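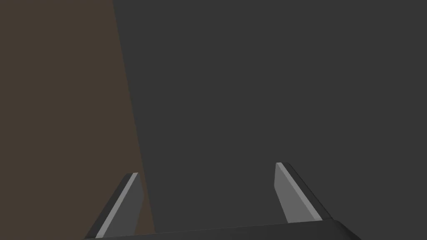
5 April 2023

I had been meaning to get out to the Dudmont open day for years, and every spring something came up (a transmission job that ran over, a kid with a fever, you know how it goes). This time I blocked off the whole day, filled a thermos and drove out with my wife's cousin, who has no interest in compressor oil whatsoever but likes a road trip.

Dudmont blends and packs A/C lubricants and gear oils for the aftermarket, and if you run a small shop like mine you have probably poured their stuff without thinking much about who made it. The plant is off the county road behind the old feed mill. Parking was in the grass on the far side, so wear boots if you go!

We signed in, got our safety glasses and were put in a group of 8 with **Endang Hartono**, who runs the blending floor and has been there long enough to remember when they filled every bottle by hand. She was wonderful. She let people ask whatever they wanted, and when a man from Wandodwood kept circling back to R12 conversions she went right along with him for a good ten minutes, which I enjoyed more than the rest of the group did.

## The blending floor

There are 4 main kettles, and each one is kept to a single family of oil so the PAG and the ester never share a line. I knew moisture was the enemy of PAG, every A/C tech does, but I hadn't thought through what that means for the people making it. The base stock comes in under dry nitrogen and stays that way until the cap goes on. Endang said they will dump a batch over a moisture reading most customers would never notice – and she didn't sound one bit sorry about it.

The smell is milder than I expected. A little sweet, a little like a new hose.

## The lab

The lab was my favorite stop. It's a narrow room with a long bench, and they had a tray of worn compressor parts laid out for us to pass around. One swash plate had come out of a minivan that somebody topped off with the wrong viscosity, and it was scored so badly you could catch a fingernail in it. I asked if I could have it for the shop wall and was told, very kindly, no.

They keep a retained sample from every batch. Number 549 was out on the bench, and we got to see the paperwork that goes with it.

## Lunch and the sales tables

Sandwiches in the warehouse, good coffee, and tables from a couple of their distributors. Tuhumury had dye and O-ring kits. Clalum was showing a vacuum pump oil that I'd like to try, and I came home with a case of it for $85, so the day wasn't exactly free.

If you want to go, they hold a second one in June, and you sign up by calling the front office. Ask for the morning group. The afternoon people only got the short version of the lab, and the cookies were gone by then too.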